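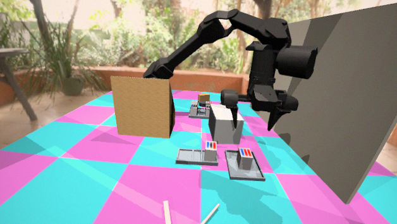
So are we opening with the letters scene or not? We are, as of this morning, and the old prologue is gone, all nine pages of it.

Home | Diary | Shows | Tour | Mailing list

Week three of rehearsals for Tindadden. Writing this on the top deck with one thumb so forgive whatever comes out. Started at ten, meant to start at half nine, heating not on. Read through the new opening in coats. It's better. I didn't want it to be better, I spent most of December on that prologue, but Tài Lại read the first letter cold, sat on a radiator that wasn't doing anything, and you could feel the room lean in. So there we are. Nine pages in the recycling.

The play, for anyone who's wandered in from the mailing list: two sisters, a ferry company going bust, a town that's slowly being bought. Caruso is the man doing the buying. We never meet him. Or we didn't, until Thing Happened yesterday afternoon, where we were improvising the council meeting and Tài just came in as him, no warning, very polite, asking if anybody minded the window open. Horrible. Brilliant. Everyone wants to keep it. I keep saying he's scarier offstage and then I go home and write him another page. Have now written four pages of a man who doesn't appear.

Lunch was crisps.

Afternoon on the dance. There's a dance, it's a wedding, it's the only bit where all six of them are on at once and at the moment it looks like people looking for a bus stop. Ran it until everyone hated the song. Tried it without the song. Much better, just feet and breathing, then the song comes in late, halfway through the speech. Must tell sound. Must tell sound TONIGHT, have written it on my hand.

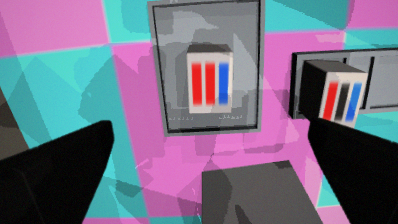 Then the long argument about the ending, which I'd hoped to dodge till next week. Younger sister gets on the boat or she doesn't. In the draft she does. Half the company think it's a cop out, the other half cried at it, and one of them managed both. I said I'd write the other version so we can hear it out loud. That's tonight's job as well then. It's gone seven and I have had, see above, crisps.

Money stuff, boring, skip it. Gendunero have confirmed us for the spring, four nights, 238 seats, which is a proper room after the last place where we had 48 and a pillar. They want copy for the brochure by the morning. 300 words. I sent 400 and they sent it back with a very nice note. Cut all the adjectives and it was still 340, so the bit about the ferry had to go, and now it sounds like a play about property law. Maybe it is a play about property law.

Also the van. Tanex say we can have the long wheelbase one for the tour but not the first date, so either the set goes up a day early or it goes up in bits. The designer says bits. The designer says it's ALL bits, thats the idea of it. Fine.

What I want to remember from today, before it goes: the second letter, the one about the coat. We've always played it sad. Today she read it as if she was telling a really good joke and couldn't get to the end, and the sister listening didn't laugh at all. I've got no idea if we'll ever get it back. Wrote "COAT – FUNNY??" in the script and underlined it so hard it went through to the next scene.

Also nobody has learnt act two. I include myself, I wrote it.

Tomorrow: letters again, dance with late song, Caruso yes/no, costume measurements at four, bring own lunch, bring own heater. Ask Tài about the accent, it drifted somewhere round page thirty and I quite liked were it ended up.

My stop. Missed it. Getting off at the next one.

Last updated: December, 8.52pm

Contact the company | © Tindadden rehearsal diary | Back to top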